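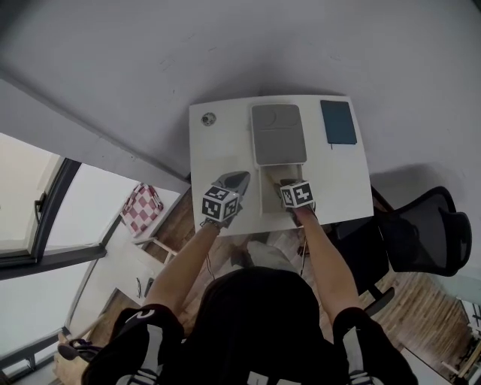 제5장 의석을 나누는 방법

5.1 들어가며

선거가 끝나면 투표소에서 모은 표를 의석으로 바꾸어야 합니다. 많은 학생들은 이 일을 단순한 계산이라고 생각합니다. 그러나 같은 표를 가지고도 계산 방법에 따라서 다른 의회가 만들어질 수 있습니다. 이 장에서는 비례대표제에서 의석을 배분하는 두 가지 방법을 공부하고, 그 방법이 작은 정당과 큰 정당에게 어떤 영향을 주는지 살펴보겠습니다.

앞 장에서 우리는 선거구의 경계를 정하는 문제를 다루었습니다. 경계의 문제는 지도 위에 보이기 때문에 신문에도 자주 나옵니다. 배분 방법의 문제는 법률의 짧은 조항 안에 들어 있어서 시민들이 읽을 기회가 적습니다. 저는 학생들에게 자기 나라의 선거법에서 이 조항을 직접 찾아서 읽어 보기를 권합니다.

5.2 사보트 시의회의 사례

설명을 쉽게 하기 위하여 한 도시의 경우를 따라가겠습니다. 사보트 시의 선거는 2019년 5월 26일 일요일에 실시되었습니다. 시의회의 한 선거구에서 의석 5개를 두고 세 개의 명부가 경쟁하였습니다. 투표함 하나를 골라서 표를 보면, 톤 판헤커(Toon Van Hecke)의 명부가 623표, 리트 메르텐스(Riet Mertens)의 명부가 303표, 고이코에체아(Goicoechea)의 명부가 204표를 받았습니다. 실제의 배분은 선거구 전체의 표로 하지만, 우리는 연습을 위하여 이 표만 가지고 계산하겠습니다.

5.3 나눗수를 사용하는 방법

첫째는 동트 방식입니다. 각 명부의 득표수를 1, 2, 3, 4의 순서로 나누고, 얻은 몫 가운데에서 가장 큰 것부터 차례로 의석을 줍니다. 판헤커 명부의 몫은 623, 311.5, 207.7, 155.8이 됩니다. 메르텐스 명부의 몫은 303과 151.5이고, 고이코에체아 명부의 몫은 204와 102입니다.

이 수들을 큰 순서로 놓으면 623, 311.5, 303, 207.7, 204가 됩니다. 따라서 판헤커 명부가 세 석, 메르텐스 명부가 한 석, 고이코에체아 명부가 한 석을 얻습니다. 마지막 의석을 결정한 몫은 204입니다. 그 다음의 몫은 155.8이므로, 이 경우에는 마지막 의석을 둘러싼 차이가 크다고 말할 수 있습니다. 넷째 의석과 다섯째 의석의 차이는 3.7밖에 되지 않지만, 두 명부가 모두 의석을 받았으므로 결과에는 영향이 없습니다.

둘째는 생라그 방식입니다. 이 방식에서는 1, 3, 5와 같이 홀수로만 나눕니다. 판헤커 명부의 몫은 623, 207.7, 124.6이 되고, 메르텐스 명부의 둘째 몫은 101, 고이코에체아 명부의 둘째 몫은 68이 됩니다. 다섯 의석의 순서는 623, 303, 207.7, 204, 124.6이며, 결과는 앞의 방식과 같습니다.

두 방식의 결과가 언제나 같은 것은 아닙니다. 나눗수의 간격이 넓을수록 큰 명부의 몫이 빨리 작아집니다. 그래서 생라그 방식은 일반적으로 작은 정당에게 조금 더 유리하다고 평가됩니다.

5.4 봉쇄조항

여러 나라의 법률은 일정한 비율의 표를 받지 못한 정당을 배분에서 제외합니다. 이것을 봉쇄조항이라고 부릅니다. 찬성하는 사람들은 의회가 너무 많은 정당으로 나누어지면 정부를 구성하기 어렵다고 말합니다. 반대하는 사람들은 제외된 표가 대표를 가지지 못한다는 점을 지적합니다.

사보트의 사례에서 세 명부의 표를 합하면 1,130표이고, 고이코에체아 명부의 비율은 18.1퍼센트입니다. 만일 기준이 20퍼센트였다면 이 명부는 제외되었을 것입니다. 그때 동트 방식에서 다섯째 의석은 몫이 155.8인 판헤커 명부에게 돌아갑니다. 이렇게 높은 기준은 드물지만, 조항 하나가 결과를 어떻게 바꾸는지 이해하는 데에는 도움이 됩니다.

5.5 이 장에서 사용하는 용어

득표수: 한 명부가 받은 유효표의 수. 무효표는 포함하지 않습니다.
몫: 득표수를 나눗수로 나눈 값. 이 책에서는 소수점 아래 한 자리까지 적습니다.
나눗수: 배분 방식에 따라 정해진 수의 열.
명부: 정당이나 단체가 순서를 정하여 제출한 후보자의 목록.

다음 절에서는 나눗수를 쓰지 않고 기준수를 먼저 정하는 최대잔여 방식을 소개합니다. 읽기 전에 위의 두 계산을 종이에 다시 해 보십시오.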